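Cinby Tenants' Advice Line
Progress report to the Rusnák Fund, period ending June

The advice line has now been open for the full reporting period. Calls are answered in the mornings, and messages left after noon are returned the next working morning. Most callers ask about deposits, late repairs, or notices to leave. We had expected more questions about rent increases and have moved that section to the back of the training binder.

The grant paid for 4,000 printed leaflets. Of these, 800 are still in storage and will go to the two libraries on the east side once they reopen. The Spanish version was delayed by a translation error in the section on deposits and had to be corrected before printing. 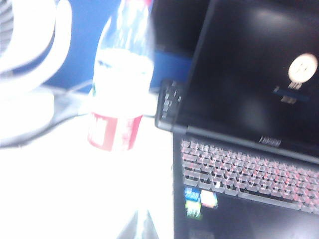
Page 2 of 3

Training. Both new advisers finished the housing law course and now take calls without a supervisor on the line. Chun-hung Hsueh wrote the short guide to repair letters that we send to callers. It has been mailed to 100 households so far. A large-print edition is in draft.

Records. We moved our case notes from paper to Statness in the spring. Older files are being entered as time allows. Entry is slower than planned, and we do not expect to finish before the fall. Closed cases with no follow-up will be left on paper.

Phone service. Our contract with Trustard was renewed on the same terms. Dropped calls were a problem in the first weeks, and the company replaced the line.

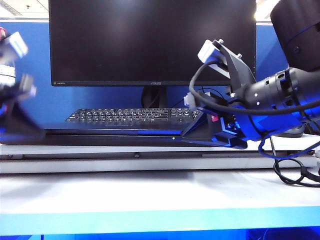 Spending and Next Steps

Printing came in under budget and postage went over. We ask to move the unspent printing money to postage. No other changes are requested. A draft of the evening hours plan will be sent with the next report.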